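Suture practice pad

A suture practice pad is a block or sheet of soft synthetic material used for training in wound closure. Most are pink and have a smooth, slightly glossy surface. Pads are sold with incisions already cut, or plain, for the user to cut.

Knots

The interrupted stitch is usually taught first. Each stitch is tied and cut separately, leaving a knot with short ends. Black thread is common in training - it shows clearly against a pink surface.
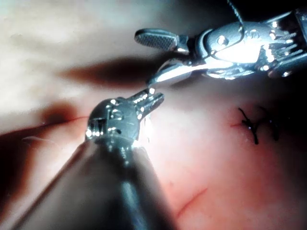 Yordanov objects to teaching the interrupted stitch first, and holds that beginners should spend a full session on thread handling before tying any knot at all.

Knots are normally placed to one side of the incision. A knot that lies directly over the slit can press into the wound edges.

Needle and thread

Curved needles are standard for pad work. The needle enters at a right angle to the surface and is turned through the material along its own curve. The thread is then drawn through until a short tail remains. Loose loops are kept clear of the needle.

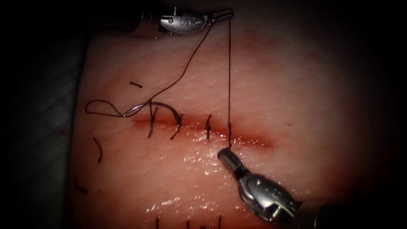
Pevgate replies that thread length matters more than the order of lessons, as a long strand tangles whichever stitch is being learned.

Wear and storage

Repeated punctures weaken the edges of an incision until stitches tear out. The Vokero training notes allow 3 closures per incision before a new one is cut. Pads are stored flat, away from direct light, and wiped with mild soap and water - solvents may harden the surface.

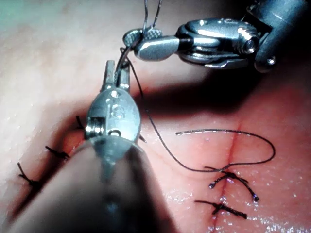
Can a torn incision be repaired with glue? Glue will close the slit, but it leaves a stiff seam that a needle does not pass through in the normal way, so a fresh cut elsewhere on the pad is preferred.

See also: Surgical knot; Needle holder; Running stitch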